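Why Does Bread Have Holes?

October 4, 2021

Take a slice of bread and hold it up to the window. Do you see the little holes? Some are as small as the point of a pencil, and some are so big that the jam falls through them onto your trousers. Today we will learn where these holes come from and who makes them.

Bread begins with very few things: flour, water, a bit of salt, and yeast. Flour is made from grains of wheat, which are crushed until they become a powder. Water and salt you know already. But what is yeast?

Yeast is alive. It is not an animal and it is not a plant. It belongs to the same big family as mushrooms, which is called fungi. One yeast is so small that you can't see it without a microscope. When you buy dried yeast in the shop it looks like brown sand, and it is asleep. It can sleep like this for many months in the cupboard.

To wake it up, we give it warm water. The water must be warm like a bath, and never boiling, for very hot water kills the yeast. Then the yeast looks for something to eat. Its favourite food is sugar, and there is always some sugar in dough, even when the baker has not put any. It comes from the flour itself. Flour is full of starch, and starch is made of many sugars holding hands in a long chain. In the wet dough the chains are cut into small pieces, and the yeast can eat them.

When yeast eats sugar, it makes a gas called carbon dioxide. You know this gas very well. It makes the bubbles in lemonade, and you also breathe it out of your nose all day long. 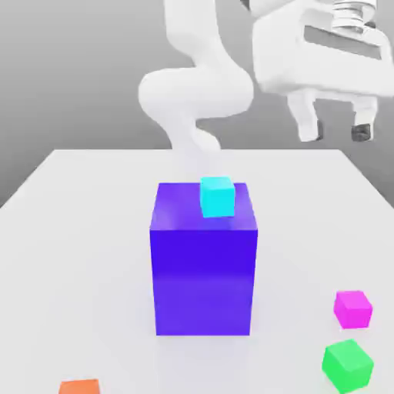 In lemonade the bubbles go up and escape. In dough they can't, and for this we must thank another thing with a strange name, gluten. Gluten appears when flour meets water. It is stretchy, a little like chewing gum. When the baker pushes and folds the dough with her hands, the gluten makes a kind of net, and it becomes stronger and stronger. This work is called kneading. It makes your arms tired, but it is good fun.

Now the gas goes into the net and blows it up, like a thousand very small balloons. The dough grows. We say that it is rising. At the bakery in Plullbridge, where I went in April to learn about all this, they leave the big bowl under a cloth for 91 minutes. I asked why not 90, and the baker said that her grandmother did it so. After this time the dough was twice as tall as before and had a round belly. When I pressed it with my finger, the hole closed again slowly.

Then comes the oven. In the first minutes the dough gets warm and the yeast works faster than ever. The gas also gets bigger when it is heated, so the loaf jumps up. But soon it is too hot inside and the yeast dies. The gluten and the starch become firm, the gas goes away, and the places where the bubbles were stay open. Those are your holes!

Why are the holes different in different breads? One reason is water. A wet dough is soft, so the bubbles can grow large. A dry dough is stiff and keeps them small. Another reason is time. The Esenholm loaf, a flat bread with a dark crust, rests for 43 hours in a cold room. Yeast is slow in the cold - but it doesn't stop, and the bread has more taste in the end.

There are also breads without yeast. Some are flat, and others, like soda bread, rise with a white powder that makes gas when it meets something sour, for example buttermilk.

Try it at home

You need a small empty bottle, a balloon, a spoon of dried yeast, a spoon of sugar and some warm water. Ask an adult to help you with the water.

Fill the bottle up to one third with the warm water. Add the sugar and the yeast and turn the bottle gently. Pull the balloon over the opening. Now put it in a warm place and wait for half an hour or a bit longer.

What happens with the balloon? Try it again with cold water, and then without sugar. Write down what you see each time, and keep the bottle out of the sun.

New words

Dough: flour and water mixed together, before it is baked.
Knead: to push and fold dough. The letter k is silent.
Starch: the part of flour that is made of long chains of sugar.
Crust: the hard outside of the bread.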